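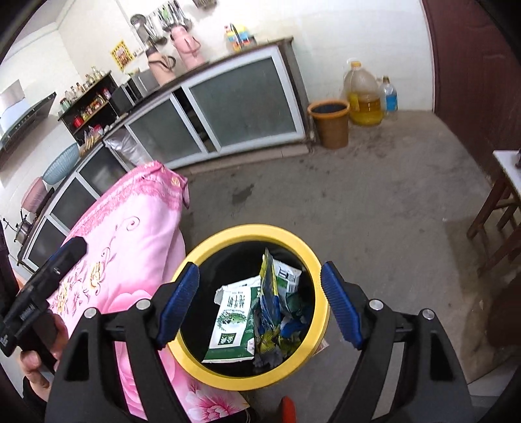

Bin with yellow rim, packaging waste inside.

Mail Ballot Notice Project: Progress Report to the Garrido Fund
Reporting period ending in December

1. Status

Work is on schedule in Vuninport and behind schedule in Ammont. The grant covers the redesign and testing of the notice a county sends when a mail ballot envelope has a missing or mismatched signature. The revised notice is final in English. The Spanish text has been returned by the translator and is under legal review.

2. Work completed

Envelope log review. Flemmont staff read 3000 closed log entries from the last general election, all from Vuninport. Entries were coded by defect type, date the notice was mailed, and date of the voter's reply, if any. Entries with no mailing date were kept in the file and marked incomplete. The codebook was changed once during the period, when "signature in wrong box" was split from "no signature." Entries coded before the change were coded again.

Notice text. The old notice ran to two pages and put the reply deadline in the fourth paragraph. The new one is a single page. The deadline is in the first line, followed by the defect, the ways to fix it, and the office phone number. The statute citation has moved to the foot of the page at the request of county counsel.

Reader testing. We held 12 sessions of 45 minutes each at the Vuninport branch library. Participants read either the old or new notice and were asked to state the deadline and fill in the reply form. Two points on the form caused repeated errors: the date field, which several participants took to mean date of birth, and the witness line, which applies only to voters who sign with a mark. Both have been reworded. The reworded form has not been tested.

3. Delays

Ammont uses a different log system and can export entries only as scanned pages. Hand entry began in the second half of the period. The county also changed print vendors, and the new vendor's window envelope hides the top line of the notice. We have asked for a sample of the corrected envelope and are waiting on a delivery date.

4. Budget

Spending is 10 percent under plan. Most of the difference is translation work not yet billed. Hand entry for Ammont was not in the original budget, and we ask to move part of the travel line to cover it. The total award would not change.

5. Next period

- Finish Ammont log entry and coding
- Test the reworded reply form
- Complete legal review of the Spanish notice
- Deliver print files to both counties

The coded Vuninport file and the current codebook are attached. Voter names and addresses have been removed from the file.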